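Highlighters dry out from the cap end. I keep a desk supply for a shared study room in Erkangate, and over the past year most of the ones I threw out still had plenty of ink in the barrel. The tip had gone hard because the cap was loose, missing or from a different pen.

The old system was a mug. Pens stood tip up or tip down depending on who put them back, and a cap that came off at the bottom stayed there. In July I replaced the mug with a wire-mesh shelf that has a board across the top. Pens lie flat on the bottom rack, and the sides are open enough to check what is in it without lifting anything out.

Flat storage matters more for markers than for ballpoints. A marker kept tip up for weeks starts faint. Kept tip down, it can flood the cap. Horizontal is a fair compromise for both, and it means one rule for the whole lot.

Re-capping goes like this:

1. Take all the caps off and keep them on the table with the pens.
2. Test each pen on scrap paper. Three strokes, same pressure.
3. Fit a cap and push until it clicks. If it spins freely, it belongs to something else.
4. Return the pen to the rack before starting the next one.
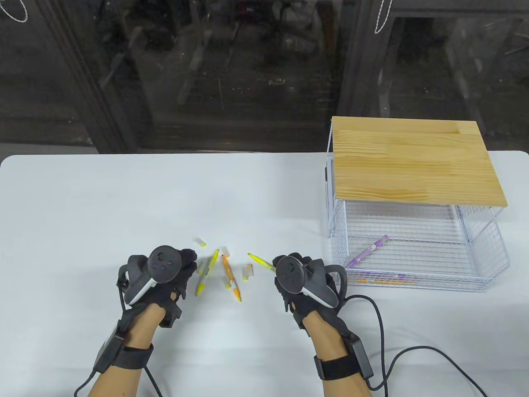 *Pens and loose caps on the table, with the mesh shelf at right.*

Step 3 takes the longest. Cap colour is a poor guide on its own, as two brands can use nearly the same shade with a slightly different bore. The Trilis caps will go onto a Grultar barrel and feel seated, but they work loose within a day or two. I now check the fit by holding the pen by its cap and giving it one light shake.

Spare caps go in an envelope under the board. Any pen that fails the stroke test gets seven days lying flat with its cap on, then a second test. Of the last batch I set aside, six recovered. Jalen Ridgeway suggested a drop of water on the tip for the others, which I haven't tried yet.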